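Munberg opens bookings for its Grallton gripper kit for computer refurbishers

Ikilberg, March 28, 2024

Munberg is delighted to announce that the Grallton, its gripper kit for taking apart and refitting used desktop computers, is ready to leave the workshop. Bookings open today, and the first kits go out in July.

Desktop cases are awkward places to work. Cables cross over each other, brackets get in the way and the parts worth saving often sit right at the bottom. Grallton was drawn up with that in mind, and we've had a wonderful time trying it on whatever old machines our partners could find for us!
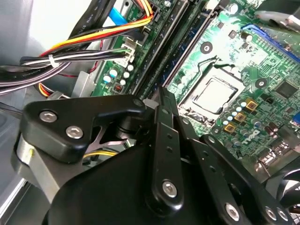
The gripper reaching into an open desktop case, above a Dell motherboard.

Each kit comes with the gripper, a wrist camera, a mounting plate and 3 sets of spare fingers. The links and screws are all within reach of an ordinary hex key, so a worn finger can be swapped at the bench and the arm put back to work. Setting up a new job is done by guiding the arm by hand, and the steps can be saved and shared between sites.

Trials began at the Chaiyaporn repair centre, where the kit has been used on around 400 desktops across 19 models. The team there asked for a slimmer finger for memory slots, and it is now part of the standard set. They also wanted a longer camera cable (so did we, after the first week).

The first batch is 10 kits. Repair centres, colleges and recycling firms can book a place, or a visit to see one running, through the Munberg office in Ikilberg.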